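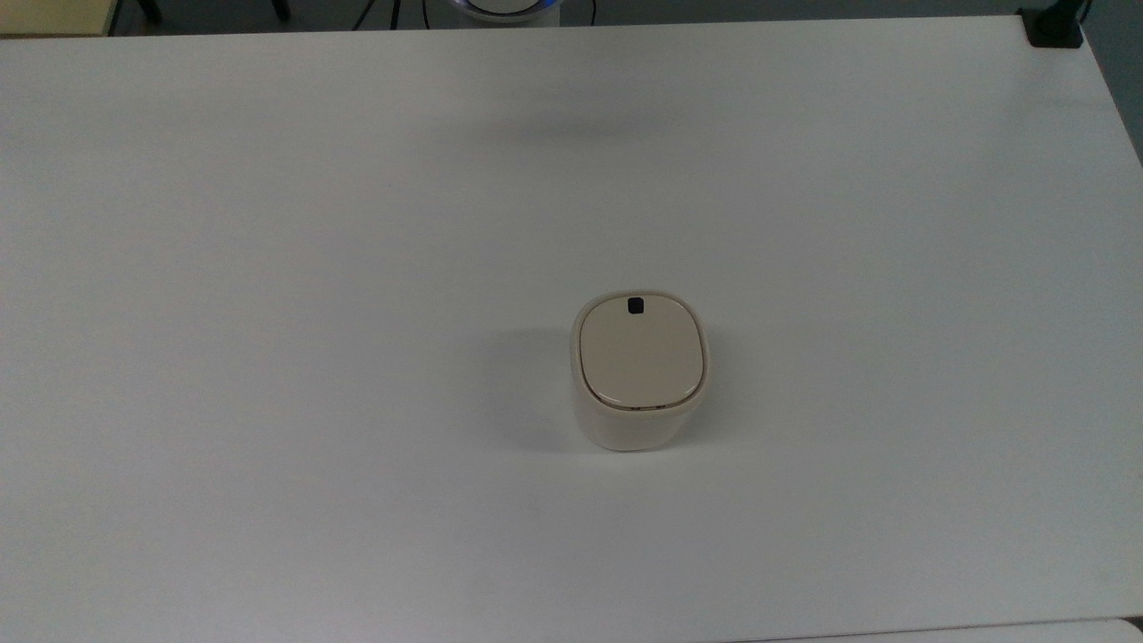 Deckel von kleiner Dose schließt nicht mehr bündig

Rahel Eberhard
Ich habe eine kleine cremefarbene Kunststoffdose mit eingelassenem Deckel. Seit dem letzten Spülen bleibt vorne ein Spalt. Liegt das am Deckel oder am Rand? Ich möchte sie nur ungern wegwerfen.

Inna Pasichnyk
Schau in die Rille unter dem Rand, dort sammeln sich Krümel und Kalk. Mit Zahnstocher und etwas Essig säubern, gut trocknen lassen, Deckel gerade von oben aufdrücken. Bei mir hat das gereicht. In die Spülmaschine kommt meine seitdem nicht mehr.

Fatima Anozie
Hatte ich auch, war verzogen. Hab sie nach 7 Jahren weggetan.

Rahel Eberhard
Danke, Essig probiere ich heute Abend.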